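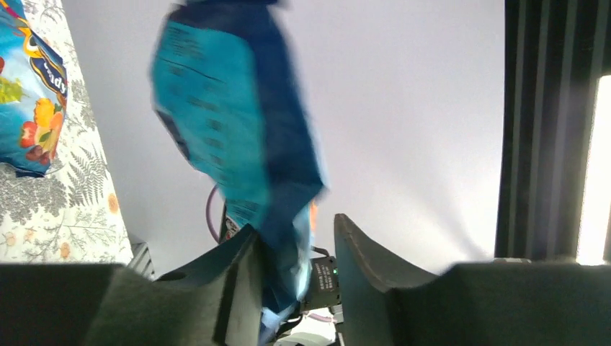 In praise of the snack bag

April 30, 2021

Pick up a bag of crisps and listen. Before you have tasted anything, before you have even found the place to pull, it has started talking. It crackles and pops and gives you away to everybody else in the house. I have been smitten with snack bags since I was small enough to be told off for rattling one in the cinema, and after a year of eating more lunches at home than I ever thought possible, I've had plenty of time to look at them properly. They are wonderful things! They weigh next to nothing, they cost next to nothing, and a great deal of thought goes into every one of them before we rip the top off and forget it.

Start with colour, because that's where the shop starts. Stand at the end of any crisp aisle, half close your eyes so that the words blur, and you can still do your shopping. Blue does a lot of work on those shelves. In Britain we fall out over which flavour it belongs to (I grew up in a blue-is-cheese-and-onion household and married into the other camp), and abroad you have to learn the whole code again. On holiday one September I bought what I was certain was plain salted and got a mouthful of paprika. It was the best mistake of the trip, and I brought the empty bag home flat in a paperback.

Turquoise with navy is a pairing I'm especially fond of. The light shade jumps out at you and the dark one settles it down, so the bag looks fresh and salty at the same time, like a harbour. Pomach, a small snack maker whose sea salt crisps I buy whenever I see them, went through 20 blues before choosing one. When I first heard that I laughed. Then I tried to match it at home with a box of watercolours and gave up well before teatime. Film is shiny, it creases, it goes pale on every ridge and dark in every fold, and a colour that looks splendid on a flat proof can turn murky once there's a bag's worth of crisps pushing at it from behind.

The film itself is the clever part. Many crisp bags look like a single sheet and are really several thin layers pressed together, with the printing tucked safely inside and a fine metal coating towards the food to keep out light and moisture. Turn one inside out and you get that lovely dull mirror. The puff of gas in the bag is mostly nitrogen, put there to keep the fat from going stale and to give the crisps a cushion on the lorry. People grumble about it, and I used to be one of them, until I bought a vacuum-packed bag of something crunchy at a market and poured out a bag of dust.

Then there is the seam. Most bags of this sort begin as a long reel of printed film, folded round into a tube and joined down the back, then pinched shut at the bottom, filled from the top and pinched shut again. The same stroke that closes one bag makes the bottom of the next. I went to see this done at Jurić, a family packing firm that fills nuts and corn snacks for half a dozen brands, and I could have stayed all day. The room smelled of warm corn and salt. A single reel there makes 1,000 bags of the small size, and changing it takes the crew less time than it takes me to change a duvet cover.

What surprised me was how much care goes into the opening. If the seal is too weak the bag gives up on the way to the shop. Make it too strong and you get the thing we all dread, the sudden burst and the crisps across the carpet. At Listo, who make the seasoned chickpeas I've been eating while writing this, they tried 217 combinations of heat and pressure for their newest bag. The result opens with a soft, even tear that I find deeply satisfying. I have opened several purely for research.

There's technique at our end too. Hold the front and back panels close to the top, thumbs side by side, and ease them apart instead of yanking. If the seal fights back, pinch nearer the middle. For sharing, turn the bag on its face and open it down the back seam, so that it lies flat as a silver plate and everyone can reach. I learned that one in a pub and it felt like being let into a club.

To keep half a bag fresh, press the air out gently, fold in the two top corners, then roll the top down towards you a few times and flip the corners back over the roll. It holds without a peg. My record for cheese puffs stored this way is 2 weeks, though that says more about the hiding place than the fold.

Now for the awkward bit. All those thin layers, so good at their job, are hard to pull apart again, and a lot of household recycling won't take them. I love these bags and I don't love where they go. So I was cheered to spend a morning with Stuvell, a design studio working on a snack film made from one kind of plastic all the way through. Their samples were pinned along the wall like washing, and they handed me one to scrunch. It was quieter than I expected, a sort of rustle where I wanted a crackle. They were quick to say it doesn't keep food crisp for as long yet, and that the shine is still giving them trouble. For a snack that will be eaten within the month, though, it does the job, and they reckon it could replace the layered sort in up to 20 per cent of the lines they've looked at. I'd put up with a quieter bag for that.

Until then I go on keeping the good ones. I wash them, dry them on the taps and slide them into an old ring binder. The paprika bag has a page to itself. Next to it is an early Pomach with the navy printed slightly off, so that a sliver of turquoise shows along the seam, and I wouldn't swap it for anything.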